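Robots sent to the shops, come back with half a bottle's worth of sense

December 2019

Teaching a robot to fetch things from a shelf has traditionally meant a clean laboratory, a single mug and a researcher with a great deal of patience. A small team at Junbridge has tried a different approach, and has put out a short report on how it went. They let people do the shopping, recorded it from head height, and asked the software to work out what the hands were up to.

The method goes by the name of Matić, and its main claim is modest. Most systems of this sort learn from one hand at a time, then treat the second as a spare. Matić learns the pair together, as one movement with two ends, and only splits it up when it has to tell a machine's left and right arms what to do.

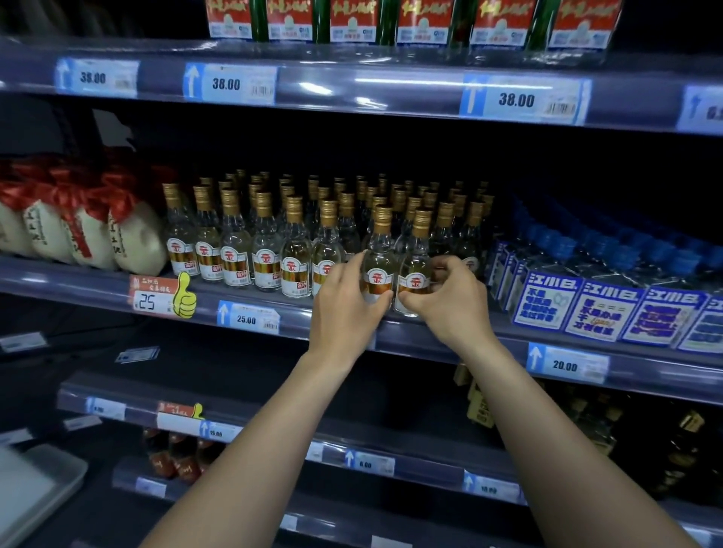 Two-handed picking is harder than it looks, as anyone who has set off a small avalanche in a supermarket will confirm. Each hand has to find its own target without spoiling the other's chances, and the targets are often identical. Take a pair of small clear bottles of baijiu, side by side in a display several deep, with one hand round each and both tilted towards the front edge of the shelf. A person does this while thinking about dinner. Older software tends to see a wall of matching labels and send both arms after the same bottle, like two relatives fighting over a restaurant bill.

The team's answer was to have the software mark, for each hand, which item it is committed to, and then to hold it to that choice until the fingers have closed. Changing your mind halfway is not allowed. The report calls this "target locking" and spends two pages on it. The rest of us might call it making a decision.

Training used 137 shopping recordings. Testing was done in November on a two-armed machine from Skanatix, in a mock aisle the team built for the purpose. When asked to lift two matching items at once, it managed it in 74 per cent of attempts. The report does not dwell on the remaining attempts, beyond a line thanking the cleaning staff.

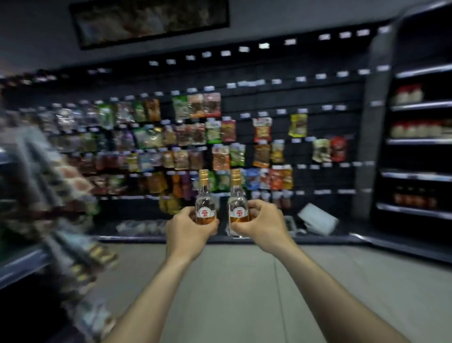

The second finding is the more useful one, and it concerns what happens between the picking up and the putting down. Carrying is dull to watch and usually gets cut out of training material. Matić keeps it in. The team found that a machine trained on the whole errand held its items steadier and further apart than one that had only ever been shown the grab, which tended to knock its two prizes together as soon as it turned round.

There are limits, and the authors are fairly cheerful about them. Glass still gives the system trouble when there is a busy display behind it. Soft bags of snacks were left out of the tests altogether, on the grounds that they "do not have a stable opinion about their own shape". And the whole thing is slow - a patient shopper would have paid and gone home.

Trerent, which is paying for part of the work, wants to see it tried next on restocking, where the hands arrive full and leave empty. The team says this is the same problem backwards. It has asked for two more years to prove it. 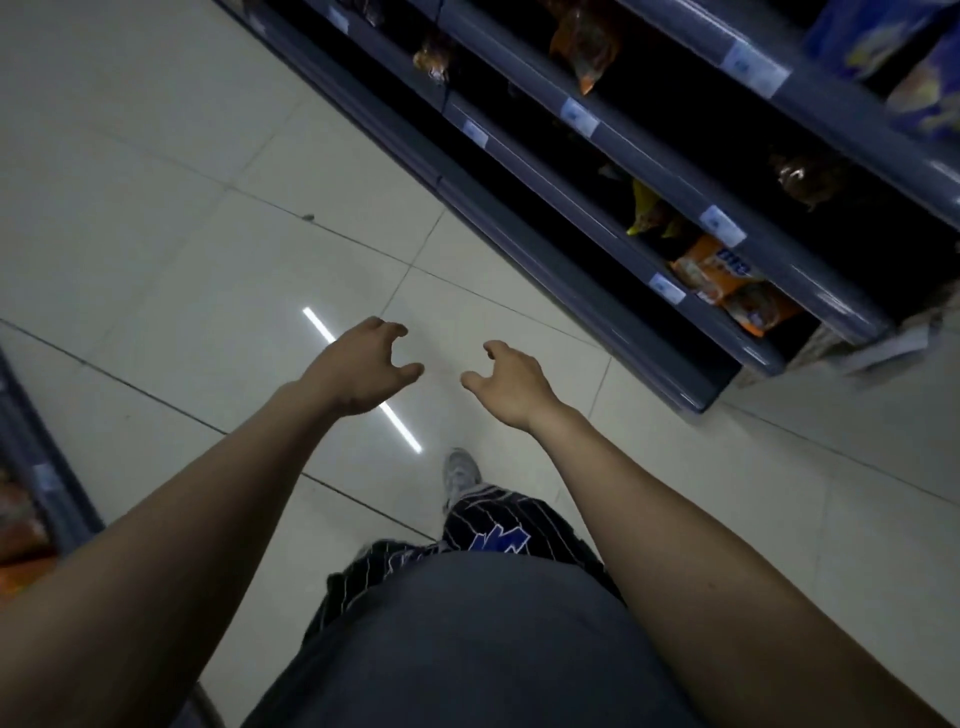 By our technology desk
Filed under: Robotics, Research

Open hands are also on the list for that next stage. At present the software takes most interest in fingers that have already got hold of something, and is apt to treat a reach as dead time. The authors suspect the reach gives away a good deal about what a person is going for, and plan to go back through the same recordings to check. The report and a set of sample results are available from Junbridge on request. The mock aisle, for now, is staying up.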